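Do You Need That Many Pictures? Speaker notes, wedding trade evening, February 28, 2024

Speaker: Annelore Hamann
Slot: 25 minutes plus questions. Slides are few. Don't read these out word for word.

Opening

Say hello, thank the hosts at Dosska for the room and the coffee. Go straight to the number.

Last July I delivered a wedding gallery with 1,348 pictures in it. The couple thanked me nicely. Four months later I asked which ones they had printed. They had printed none. They had looked through the gallery once, on a laptop, on the sofa, and they thought they had got to the end but weren't sure.

Pause here. Let people think about their own last gallery.

I used to put "unlimited images" on my price list. I'd like to know who it was for. I suspect it was for me, so I could skip the hard part, which is choosing.

How we got here

Film had a cost per frame. Everybody knows that story, so don't spend long on it. The part that gets left out is that the couple also had a limit. An album held what it held, and somebody had to decide.

Then came online galleries and the limit went. Photographers started competing on count because count is easy to print on a flyer. Couples compare what they're given to compare. If one quote says 200 pictures and the other says 478, the second looks like the better deal, and I don't blame anyone for thinking so.

I've heard the argument that more pictures means more of the day gets remembered. I've never seen any sign of it. Ask the room: who here can name ten pictures from their own wedding? Wait for hands. If plenty go up, admit it and move on.

The getting-ready hour

Slide 4. 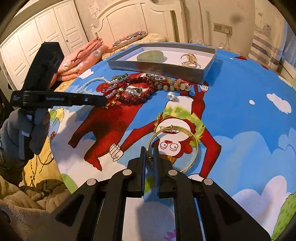

Gold bangle on a cartoon-print sheet.

The first hour is where the count goes up fastest. Rings, shoes, invitation, perfume, dress on the hanger, dress on the other hanger. I went back through my Vernus catalog for last season and looked at one ordinary job. I had delivered 43 pictures of objects before a single person in the family had a face.

Some of those matter a great deal. A grandmother's brooch matters, if somebody told me it was the grandmother's. The trouble is that I mostly hadn't asked. I shot the lot because lists on the internet told me to, and I delivered the lot because I'd shot it.

Question to put to them: when did a client last ask you for a picture of the shoes? Mine ask for their dad. They ask for the two aunts who flew in. They ask if I got the moment the little cousin fell asleep under the coats, and sometimes I have to say no, I was upstairs with the perfume.

Don't get too worked up on this bit. Last time I ran four minutes over.

What I changed

Keep it practical. They've paid to get in.

One. The contract no longer gives a number. It says the gallery will cover the day and that I choose. I expected to lose bookings over that line. I can't tell you if I did, and I'd be careful with any speaker who says they can. People who don't book don't write to explain.

Two. I ask about objects on the phone call. "Is there anything you're wearing or carrying that has a story?" If there is, I write it down and photograph it properly. If there isn't, I take a couple and go find the people.

Three. I cull in two sittings, on different days. In the first I throw out the misses. In the second I look at what's left of each moment and keep the one I'd print. The second sitting is unpleasant. I still cheat at it.

Four. I stopped sending the gallery first. The couple gets a small set of proof prints in an envelope, and the link comes a week later. It costs me money. I think it's worth it, but my evidence is a pile of kind emails, and people send kind emails about nearly everything.

On software that chooses for you

Somebody will ask about Baumgart, so get in first. I tried the automatic culling for a season. It's good at closed eyes. It's good at blur. It also dropped a picture of a groom wiping his nose on his sleeve during his sister's speech, eyes shut, slightly soft, and that was the one his mother framed.

So I use it for the first sitting and never for the second. The Baumgart people will tell you it learns your taste. Mine seems to have learned that I like curtains.

Slide 7, leave up while talking about the other side. 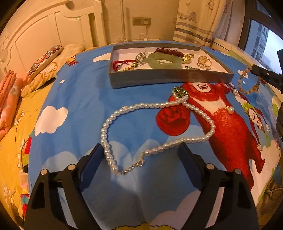
Arne Ehlers wrote to me after I gave a shorter version of this talk, and he thinks I'm wrong: couples should get everything that's in focus, he says, because it's their day and the photographer has no business deciding which aunt made the cut. He had a client come back after a funeral looking for any picture at all of one guest. He found her in the back row of a frame he would normally have thrown out, and they have it on the wall now.

I don't have a good answer to that. Say so plainly. What I do now is keep the culled files for five years and tell the couple in writing that they exist. If somebody needs a face, we go and look. It's a patch and Arne has told me it's a patch.

Where I still disagree with him: handing over everything doesn't mean the couple will find that face. His client had him to search for it. I'd want to know how many others gave up halfway down the page.

Money — short

Fewer pictures didn't make me faster. Editing time went down and choosing time went up, and the two came out near enough even. If anyone at the Clemuler workshop told you a smaller gallery gives you your evenings back, ask to see their evenings.

Albums went up a little. It could be the prints, it could be that I finally put album prices on the website where people can see them. I changed both in the same month, which was silly if I wanted to learn anything.

Questions likely to come up

What about second shooters? Same rule, one gallery, one person choosing. Tell them before they sign on.

What if the couple asks for the raw files? I say no. I know half the room says yes. Don't start that fight, there's only one microphone.

How small is too small? Don't give a figure, even if pushed. Last time I gave one and it was on a price list by the end of the week.

Leave the sample envelopes on the side table and collect them before the next speaker.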